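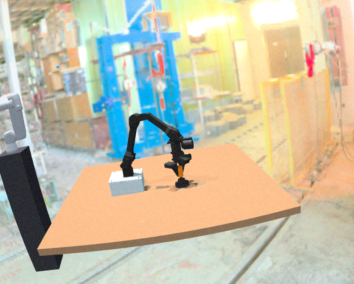
Tomato seedlings — quick update before the plant swap

Sorry this is short, running between the greenhouse and the phone all morning.

Seedlings first. The Wogan and the Cirel are both up and looking stocky. Wogan is the early red, good in pots. Cirel is the big paste type and it sulks if you put it out cold, so please don't. Wait until nights stay above 50 and the soil feels warm to your hand. Vurnau came up patchy this year, we resowed one tray and will have fewer than we hoped. Limit 2 per member on those, sorry.

Potting up: bury the stem to the first true leaves. Water from the bottom. If yours are going purple underneath they're probably just chilly — move them off the windowsill at night before you reach for the fertilizer.

Hardening off takes a week or more. Shade first, then a bit of morning sun, then teh whole day. Bring them in if it's windy. Every year somebody loses a whole flat on the first bright afternoon and every year I get the email.

Houshang Kiani is doing the pruning talk again. Suckers, strings, when to top the plant. Bring clippers if you want him to look at the blades, he has a stone with him and doesn't charge.

Swap is in the Movby lot same as last time, tables open at 3. Label your pots!! Variety name and whether it's bush or vine. Masking tape falls off in the rain, use a grease pencil or cut up yogurt tub.

Peppers are behind. Basil is not worth moving outside yet, dont be tempted. Leftover seed potatoes are in the shed, bottom shelf, take what you'll plant.

More on mulch next month, have a long list of questions about straw and will try to get to all of them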